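Learning the Tunes Late

Sándor Boros took up the fiddle at an age when most players have been at it for decades. He now runs the slow session at Killirness.
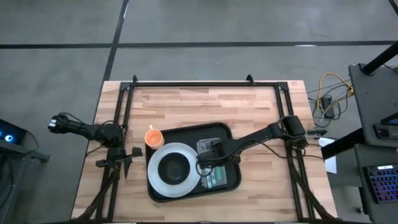
A tabletop of light wooden strips, with a black frame along its top edge and sides.

Sándor Boros had never held a fiddle until the year he stopped driving buses. He had sung a little at school and owned a radio. When his sister cleared out her attic she offered him an instrument in a case with a broken latch, and he took it home mostly to stop it going to the dump.

"I couldn't get a note out of it for a week," he says. "Then I found out you need rosin on the bow. There was a cake of it in the case the whole time. I thought it was soap."

He found a teacher, Nermin Dönmez, through a card in the window of the music shop. She taught children in the afternoons and had one free slot, early on Saturday mornings. Boros took it and kept it for four years.

Dönmez remembers him as stubborn. "He wanted to play fast right away," she says. "I made him play one tune for two months. He hated that tune. He still won't play it."

He confirms this. The tune was a waltz, and he will leave the room if somebody starts it.

The slow session began in a side room at Killirness, the old school building that now rents out its classrooms by the evening. There was already a regular session in town, on Thursdays, and Boros had gone to it for most of a winter without playing more than a few bars.

"They were kind people, but they went at it like a train," he says. "By the time I knew which tune it was, they were on the next one. I used to sit there with the fiddle on my knee and drink tea."

He asked the players whether anyone would come on a different night and take things at half speed. Two said yes. One of them was Gülizar Ateş, who plays the flute and has kept the list of tunes ever since. The list stands at 281.

"That's everything anyone has brought in," Ateş says. "It doesn't mean we can play them. I'd say we have a good grip on the first page."

The rules are simple. Each person picks a tune in turn, going around the circle. It is played three times through, at a speed set by whoever picked it. Sheet music is allowed, which caused some argument in the first year. Boros was against it and lost.

"I learned by ear, so I thought everybody should," he says. "Bastian told me he'd been reading music for thirty years and wasn't going to stop on my account. Fair enough."

Bastian Hinrichs plays the concertina. He came over from a brass band and says the hardest part was getting used to a group with no conductor. "For the first few weeks I kept looking up to see who was in charge," he says. "Sándor was usually tuning."

On a normal night there are 13 players, fewer in summer. Some have moved on to the Thursday session, and Boros is glad when they do, though he admits it leaves gaps. Last spring he lost both guitar players in the same month. One came back.

Asked what beginners get wrong, he talks about practice. People play a tune from the top, he says, make a mistake in the same bar, and go back to the top again. They end up with a very good first half. He tells them to start with the last four bars and work backward. Dönmez taught him that, and she had it from her own teacher.

He also thinks people buy too much. A decent used fiddle with new strings is enough for the first two years, in his view, and the money is better spent on having somebody set it up. His own is still the one from the attic. It has had a new bridge and new pegs, and the latch on the case is held shut with a belt.

He practices in the kitchen for half an hour before supper. His wife shuts the door. He has no plans to perform, and turned down an invitation to play at a wedding last year, partly because they had asked for a waltz.

The slow session stops for the summer and starts again in September. New players can come and listen for as long as they like before joining in. One man listened for five months, Boros says, and then played a jig from start to finish without a mistake.

"I asked him where he'd been hiding that," he says. "He said he'd been practicing in his car."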